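Setting up compliant fingers from the Sterklow kit

The Sterklow finger kit replaces the rigid jaws on a parallel gripper with ribbed pads that bend around the workpiece. These instructions cover fitting and first grasps on a two-arm bench. Allow 11 minutes per gripper. You will need a 2 mm hex key and a cloth.

1. Power down both arms and leave the jaws at their widest opening.
2. Remove the old jaws. Keep the screws; the kit reuses them.
3. Seat each finger block on its carriage with the ribbed pad facing inwards. Start the screws by hand, then tighten evenly.
4. Power up and run the homing routine. Set the closing force to level 6 in the Pratico control panel.
5. Check the wrist camera view. Both fingertips should be visible with the jaws open.

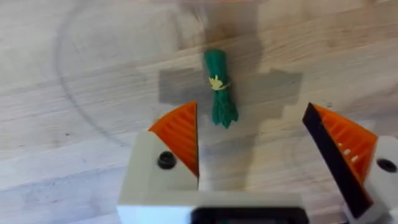

Wrist camera view, jaws open over a small green toy bundle.

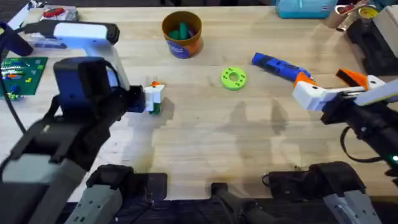
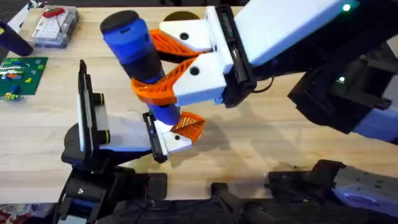 Begin with light parts lying flat on the table. Lower the gripper until the tips clear the surface by the thickness of the cloth, close slowly, and stop when the pads begin to bend. Further closing adds little grip and wears the ribs.

For handovers, let the receiving arm close fully before the holding arm opens. A delay of 166 ms between the two commands was enough on our bench. Long parts should be gripped at two separate points so that the pads do not touch each other.

If a part twists during lifting, grip nearer its centre of mass before raising the force. If it still twists, check that both blocks are seated squarely. Arūnas Sepp found one finger on our second set slightly proud of its carriage, and reseating it cured the fault.

Wipe the pads weekly. Replacement pads are sold in pairs and fit either side.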